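Glasses drive opens with a bright new cloth
02/12/2024

The Willura reading room has started its winter collection of old eyeglasses, and if you have a pair sitting in a drawer that you never put on anymore (most of us do!), Uriel Villalba would dearly love to have it. The drive is open through June, and last year's brought in 200 pairs, so there is a fair bit to live up to.

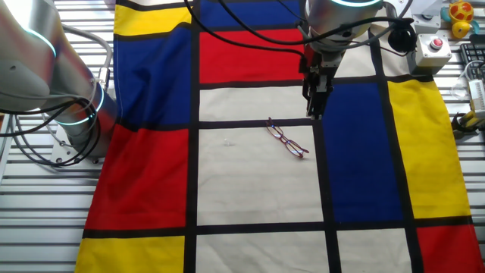

Villalba picked the cloth himself, after a long hunt through the fabric shops on Drelter Street, and he is very fond of it. "I wanted color blocks and thick black lines, like a Mondrian painting, something cheerful for people to set their glasses down on," he said. Thin red frames look especially good on the pale parts, in his view, and he'd be glad to see more of them come in, though plain brown ones are every bit as welcome.

Nahuel Salinas, who looks after the sorting, asks that people leave off cases and cords and wrap each pair in a soft cloth or a clean sock. Scratched lenses are fine. Broken temples are fine too, as long as both pieces come along.

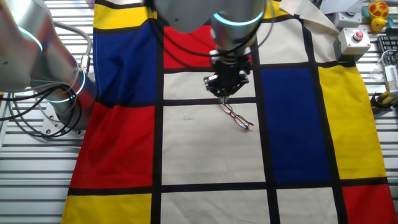

Once sorted, the glasses go on to the Amegashie clinic, where the lenses are measured and matched with people who can use them. Pairs can be dropped off at the front desk any afternoon, or at the Redent bakery next door, which has kindly set out 2 boxes by the register.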